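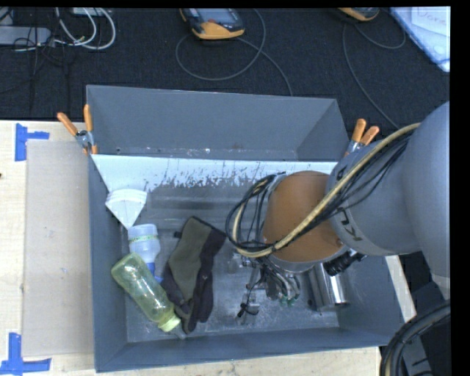
Ghauri's written response to our previous report asked why the number of accepted examples had grown so slowly in the spring, and whether the project should be measured by volume at all when a small set of difficult picks might teach the model more than a large set of easy ones. The question is a fair one and shapes much of what follows. In short, we continue to report volume, as the grant agreement requires, and from this period on we also report how the examples are distributed across object types and starting arrangements.

Grasp Examples for Mixed-Object Bin Picking
Progress report, second reporting period
Submitted to Ghauri by the Zarville laboratory

1. Purpose of the work

The project gathers examples of a robot arm picking household and workshop objects from a cluttered bin. The examples are used to train a grasp selection model, known within the project as Cirer, which proposes where the arm should take hold of an object and from which direction it should approach. The grant covers the collection of the examples, their labeling, and a limited evaluation. Development of the model itself is paid for from other sources and is mentioned below only where it has affected collection.

The object set was chosen to include items that differ in shape, stiffness and surface. It includes plastic bottles, some of them translucent, along with gloves and shiny metal cylinders. Translucent and reflective objects remain the main source of difficulty, as expected at the time of the proposal.

2. Summary of the period

Collection ran from April through July, with a pause in May while the control software was updated. At the end of July the accepted set stood at 865 episodes. An episode is a single attempt, from the start of the arm's approach until the object is released or the attempt is abandoned. Failed attempts are kept and labeled as failures. They count toward the accepted total if the recording is complete and the label has been confirmed.

The work planned for this period was completed with two exceptions. The second lighting condition was not introduced, and the comparison data from the Jumness site arrived too late to be included in the evaluation. Both matters are addressed in section 6.

3. Collection procedure

The arm works over a metal bin divided lengthwise by a sloping partition. Objects are placed in one compartment at the start of a round, and the other compartment receives them. When the first compartment is empty, or when the arm has failed repeatedly on everything that remains, the round ends and the roles of the two compartments are reversed. This arrangement was adopted at the beginning of the project and has not changed.

In the first reporting period, objects were set down by hand one at a time. On review, the resulting arrangements were too orderly. Objects rarely lay against the walls or beneath one another, and the model trained on these rounds performed poorly when it met a corner. Operators now tip the objects in together from a tray and do not adjust them afterward. The change has increased the share of rounds in which objects gather against a wall or lean on a neighbor. It has also lengthened the average round, as more attempts end in failure.

Each episode is recorded with the following:

Camera images before, during and after the attempt
The grasp proposed by the model, or chosen by the operator
Arm position and joint readings throughout
The outcome, entered by the operator at the time
A second outcome label, entered later by a reviewer who has not seen the first

Grasps are chosen in one of two ways. In operator-selected episodes, a trained member of staff marks the point and direction of the grasp on the screen. In model-selected episodes, Cirer proposes the grasp and the operator may stop the arm but may not alter the choice. We had intended to move gradually from the first method to the second. The review in June found that the model had begun to favor bottle bodies and to leave gloves until last, and that its own choices were therefore adding little on the objects it handled worst. Both methods are now used in every session.

4. Quality control

Labels from the operator and the reviewer are compared at the end of each session. Where they disagree, the episode is held back and examined jointly. The most frequent disagreement concerns objects that are lifted, slip, and come to rest on the partition before sliding down into the receiving compartment. Under the original instructions some operators marked such attempts as successful and others did not. The instructions now state that an attempt succeeds only if the object is released by the arm over the receiving compartment. Earlier episodes of this kind have been relabeled under the same rule.

A recalibration check is carried out before the first round of a session and again after any stop that requires a person to reach into the work area. The check takes 4 minutes. It was introduced after a series of recordings in April was found to carry a small but steady error in the arm's reported position. Those recordings were removed from the accepted set and are stored separately. They do not form part of the total given in section 2.

The bin itself shows wear from repeated contact, mostly scratches and worn patches in the finish. We considered replacing it. The project team decided against doing so during the present period, on the grounds that a change of background partway through collection would complicate the evaluation, and that bins in ordinary use are seldom in new condition. A replacement will be introduced at the start of the next period and recorded as a separate condition.

5. Findings to date

The evaluation is limited in scope and should be read as an indication of progress. A held-out group of 100 episodes was set aside before training and has not been used for any other purpose. The model's proposals were compared against the confirmed outcomes in this group, and a smaller number of live rounds was then run on the arm.

Performance on opaque, rigid objects is satisfactory and has changed little since the first period. Further examples of these objects lying clear of the walls would be of limited value, and we propose to stop collecting them.

Performance on translucent bottles has improved. The improvement is greatest where the bottle lies on its side in open space and least where it is overlapped by another object. In the latter case the model tends to merge the two objects into one and to propose a grasp at the join. Adding operator-selected examples of overlapping objects appears to help, although the quantity collected so far does not support a firm statement.

Gloves remain difficult. Their shape changes from one round to the next, and a grasp that closes on a single finger often lifts the glove only partway. The failures are nonetheless consistent in kind, and the reviewers consider them among the most useful recordings in the set.

Shiny metal objects produce errors in the depth images that vary with the angle of the room lights. It is for this reason that the second lighting condition was included in the plan, and its delay is the most significant shortfall of the period.

6. Variations from the plan

Second lighting condition. The light fixtures were delivered in June, but their mounting would have placed them within reach of the arm. A revised mounting has been designed and passed the laboratory's safety review. Installation is scheduled for the coming period, before collection resumes.

Jumness comparison data. The Jumness site agreed to record a matching set using the same objects and instructions. Its recordings were delivered at the end of July in a file format that differs from ours in the treatment of arm position. Conversion is under way. We do not expect it to affect the budget.

Staffing. An operator position was vacant during part of the period. Sessions were shortened accordingly, and this accounts for part of the slow growth noted in Ghauri's response. The position has been filled and the new operator has completed training.

7. Expenditure

Spending is within the approved budget. Equipment costs were lower than planned following the delay to the lighting work, and the unspent amount will be needed when that work is carried out. Labeling costs were higher than planned as a result of the relabeling described in section 4. The difference was met from the contingency line with Ghauri's prior agreement. A full statement is provided in the financial annex.

8. Work planned for the next period

Collection will concentrate on overlapping objects, gloves, and metal objects under both lighting conditions. Recording of isolated rigid objects will end, subject to Ghauri's approval.

The Jumness recordings will be converted and checked by the same reviewers who work on the Zarville set. If the labels prove consistent, the two sets will be combined for training and kept separate for evaluation.

We ask Ghauri to confirm the following:

The change in collection priorities set out above
The carrying forward of the unspent equipment amount
The reporting of examples by object type and starting arrangement in addition to the overall total

A table of accepted episodes in this form will be attached to the next report.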